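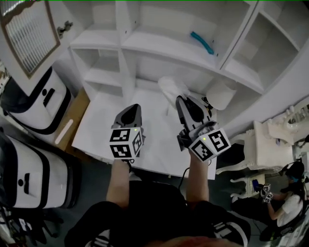
The top left door on our Breltby wall unit will not stay closed, and I've run out of things to turn with a screwdriver. It's the white gloss finish, built in against the wall, and the door gets pushed shut, sits there looking innocent for a minute or so, and then drifts open again by about the width of my hand. You can see it hanging partly open up at the top left, with the metal hinge showing. None of the open cubbies are giving me any trouble, it's only this door. I'd love to get it fixed before January, when we're putting the good glasses up there!

Ticket 604
Product: Breltby wall unit, gloss white, with Palomino hinges
Opened by: Barry Cropper
Category: Doors and hinges
Status: Closed

Reply from Kirsty Wragg, Lumgate Support
Hi Barry, thanks for the clear write-up. A couple of questions. Does the door drift open if you leave it halfway, or only from fully closed? Is there anything stored inside that could be pressing on it? And could you check whether the wall unit is level front to back? Put the level on the floor of one of the cubbies, with the bubble pointing toward you. The number stamped on the hinge arm would help too.

Barry Cropper
Hi Kirsty! OK, so, halfway it stays put for a bit and then goes wandering toward open, a lot slower than from closed. There's nothing behind the door except a stack of paper napkins, and I took those out and it did the same thing. I did the level in the top middle cubby (had to shove the long teal thing out of the way) and the bubble was a hair toward the back, so if anything the shelves lean forward. The hinge arm says 544 on it. Both of them do, top and bottom.

I should have said up front what I've already done:
- tightened both screws on each hinge where they go into the side panel
- moved the side-to-side screw in and out, which fixed a gap I didn't know I had but did nothing for the drifting
- sprayed the hinges with Zolex (I know, I know, I read the leaflet afterward)
- stuck a felt dot on the corner, which made it worse, so I peeled it off

Reply from Kirsty Wragg, Lumgate Support
The Zolex won't have hurt the metal, but please wipe off what you can with a dry cloth. The 544 is the plain hinge with no spring in it. It relies on a magnetic catch to keep the door shut. Is there a small magnet on the underside of the cabinet top, near the handle side? There should be a flat steel plate on the inside of the door to match it.

Barry Cropper
There's a magnet! There's no plate. There are two tiny holes in the door frame where a plate would go, so I guess it was never fitted or it came off when we moved in. I got a fridge magnet out and held it against the mesh panel to see if that was metal and might grab, and no, it isn't. I've also hunted through the bag of leftover screws and pegs and didn't find anything flat in there.

Wiped the hinges down too. The cloth came away a color I'd like to forget.

Reply from Kirsty Wragg, Lumgate Support
That explains the door coming loose from closed. The part you want is catch plate 167, and I'm sending two with screws, no charge. The slight forward lean explains the rest. Before you fit the plate, loosen the upper wall bracket a quarter turn, push the top of the unit back toward the wall, and tighten it again. Take anything heavy off the upper shelves first.

Barry Cropper, Thu 6 December
Plates came this morning. I emptied the top row onto the low table, did the bracket, and got the bubble to the middle on the second go. First time I tightened it too soon and it sprang right back. Then the plate went on, the screws went in the two holes like they'd been waiting for them, and the door closes with a really satisfying click. I've opened and shut it far more than I needed to.

One question for whenever you have a minute: the top edge of the door now sits a tiny bit proud of the side panel. Is that the front-to-back screw, the one nearest the back of the hinge?

Reply from Kirsty Wragg, Lumgate Support
Yes, that's the one. Loosen it on both hinges, press the door in until it's flush, and tighten again. Keep the spare plate in your leftovers bag. I'll close the ticket now, and replying to it will reopen it.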